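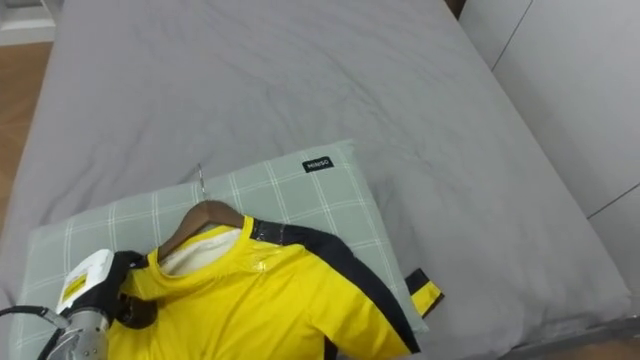

The Geltorham School is a state boarding school for students aged 11 to 18 in the town of Pletham. It enrolls 907 students, of whom 200 board during the week. The remainder are day students drawn from Pletham and the villages to its north.

History

The school was formed by the merger of Pletham Grammar School and Hedlund Technical School. Both sites stayed in use for several years after the merger, and students moved between them by bus. The Hedlund site was later sold, and its workshops were rebuilt on the present campus. The first principal of the merged school was Viera Halás, who introduced the current house system.

Governance

The school is run by a board of 12 members. Parents elect three, teaching staff elect two, and the district education office appoints the rest. The principal attends meetings but does not vote. Hatem Radwan has held the post since the retirement of Souad Farouk, under whom the upper school timetable was changed from eight short periods a day to five longer ones.

Boarding

Boarders live in two houses, Lisurico and Hedlund -- the latter named for the former technical school. Younger students share rooms, while those in the final two years have single rooms. Bed linen is changed weekly. Evening study runs from 7:00 to 8:30 p.m. and is supervised by house staff.

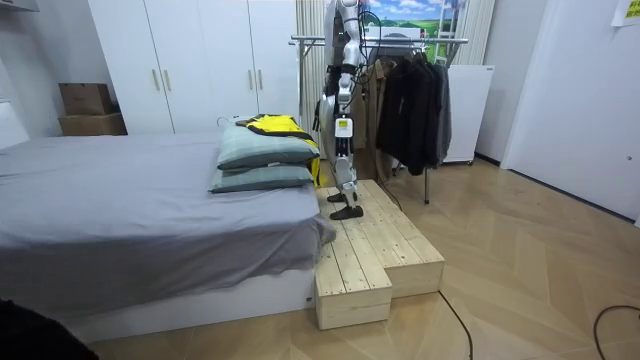

Bedside step platform in unfinished pine.

Boarding places are assigned in September. Priority goes to students whose daily trip would exceed 90 minutes each way.

Curriculum

All students follow a common program until age 14. Technical drawing, dropped after the merger, was restored at the request of the head of design, Taha Badawi. Final-year classes are capped at 18.

See also

Pletham Grammar School
Hedlund Technical School
State boarding schools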